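Subject: Re: [bench-ops] Shift pattern after the Jarstead changeover

On the January rota, Plevau wrote:
> Before the arm went in we had two people per bench, both moving
> items by hand. Now it is one person for 18 benches' worth of
> resets on paper. What does that person do all shift, and is it
> still a grade 2 job?

The paper figure is wrong. It counts resets and leaves out stoppages. On the Zamia cell we logged 94 resets and 19 stoppages in one shift, and the stoppages took more of the operator's time.

The kitchen set, table view and wrist view:
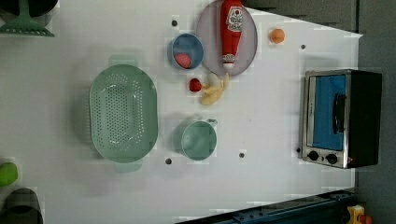
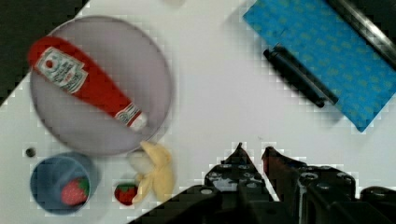 Placing the items is still hand work and takes the same time as before. What has gone is the repeated lifting. What has come in is watching, deciding when to stop the arm, and writing a fault note that Eshun can use. Two operators have asked for the old pairing back because they find the watching more tiring than the lifting. I think they have a case.

My proposal for Jarstead is one operator per two cells, a change of task every 180 minutes, and fault notes counted as work in the shift sheet. On grading, the stop decision was a grade 3 duty under the old sheet and I can see no grounds for moving it down.

Comments to the list please, before the next rota is drawn up.

Cell support, Zamia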